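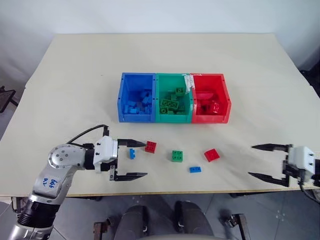 Sorting Toy Bricks by Color in Shared Rooms – Discussion
Posted in January by Jae-in Ham
3 min read

jham_skondusville
Members of the Skondusville branch are asked to comment on the proposed storage standard for the children's room. Under the proposal, all building bricks would be sorted by color into joined open bins, one color to a bin, in the order blue, green, red. The bins would remain on the table during opening hours. Bricks left on the tabletop would be returned to the bin of the matching color before the room is handed over to the next group. The current stock stands at 3,643 pieces, and the present arrangement of mixed tubs has produced regular complaints.

Comments will be accepted here until the end of the month.

d.uchida
I support the proposal in principle. Our room at Trerkberg adopted color bins last winter, and children as young as three were able to take part in the tidying. I would ask that the text address two matters.

First, clear pieces. A translucent red brick belongs with the red bricks in my view, but the draft is silent, and our staff did not agree among themselves.

Second, the joins. Where bins are fastened side by side, a strip of white tape over the top edges is adequate for light use. It should be inspected, as children will pick at it.

Daichi Uchida, Trerkberg

drenance_rooms
We must register an objection. Sorting by color is attractive to adults and of limited use to anyone who is building. A child looking for a 2x2 brick does not, as a rule, mind whether it is red or green. At Drenance we sort by size and shape, and the bricks are found more quickly. Curved pieces in particular disappear at the bottom of a color bin.

jham_skondusville
The objection is noted. The branch considered sorting by shape and found that it required more categories than the table could hold. Color was preferred for the youngest group, who can match a green brick to a green bin without instruction. On the point raised by d.uchida, the draft will be amended so that clear pieces are placed with their nearest solid color.

drenance_rooms
With respect, a table that is too small is an argument for a larger table.

ji_playroom
Writing on behalf of the Ji playroom. Our stock is much smaller (2,000 pieces) and we have used both systems. Color works well for a session of 40 minutes or less. For longer building sessions we empty the bins onto a mat and sort again afterward. I would not wish to see either method made compulsory.

May I also ask whether the small 1x2 bricks are to be kept with the rest? Ours are forever under the radiator.

d.uchida
They are kept with the rest at Trerkberg – we lose them too.

jham_skondusville
The draft makes no separate provision for 1x2 bricks. A revised version, with the wording on clear pieces and a line on checking the tape, will be posted under section 2. Drenance is invited to submit its shape categories in writing so that they may be attached as an alternative for older groups.

drenance_rooms
We will do so. Our objection to section 2 stands in the meantime.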